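Prolura working group: bench handling data
Minutes of the November meeting, Weklow site, meeting room 2

Apologies: none received.

1. Minutes of the last meeting
Agreed, with one correction under item 4: the export script belongs to Lozano, not to Mamau.

2. Collection target
The target stays at 2,000 accepted episodes for the first training set. The weekly return was tabled and accepted. Episodes stopped early by the operator are to be kept in a separate folder and left out of the total. Mamau asked for the joint readings to be kept with them. Agreed.
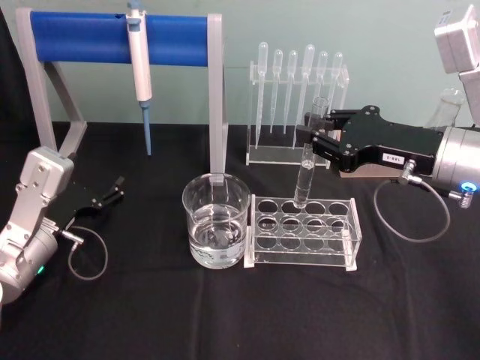

3. Tube placing task
Task wording was discussed at length. Operators have been typing their own labels, and the same movement is now stored under several names. One wording will be used from Monday: "place the tube in the rack". The label must also give the arm used and the row. With the tube held near its upper end by the right gripper and its rounded bottom in a back-row hole, the entry would read "right, back". The end of an episode was set as gripper open and clear of the tube. Clips that finish while the gripper is still closed on the glass are to be marked incomplete.

Clear glass in front of clear acrylic remains the main worry for the depth readings. Lozano will run 15 episodes with a plain card behind the rack and compare them with the present set-up. The black cloth stays for both runs.

4. Start positions
The rack is to be moved between episodes, within reach of both arms. Pipette stand and beaker may stay on the bench as background items.

5. Actions
Weklow: issue the label wording to operators.
Lozano: card trial, results by email.
Mamau: check stored labels and list any that need changing.

6. Any other business
Cable slack at the wrist to be added to the start-of-shift checks.

Meeting closed at 15:40.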